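Buying Handheld Grippers: Your Questions

I get these a lot, so I put my answers in one spot. Updated 1/17/22.

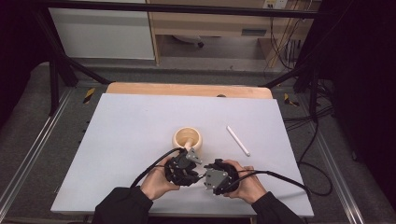
A pair of handheld grippers over the board, with the bowl and pestle behind.

Do I need two?
If your tasks use both hands, yes. I budgeted for one at Gralthorpe and was back asking for more money by April. Awkward meeting!

What did you forget to budget for?
Cables, mostly. Each of ours has its own, and I'd priced exactly none of the spares. I now put in two per gripper. Carpet was fine for us, but get cable covers on the same order if people walk through.

How long does delivery take?
Ours took over seven weeks from Backlund (they'd quoted five). Order before you book the room – I did it the other way around and paid rent on an empty space.

What about the props?
Cheap stuff! Kitchen things, a bowl, whatever fits your task. I keep a small line for them anyway, and it always gets spent.

Buy or lease?
I bought. Radek Dvořáček over at Trivthorpe leases his for six months at a time and likes it, so ask him about the paperwork.

Can I come try yours?
Sure, email me first.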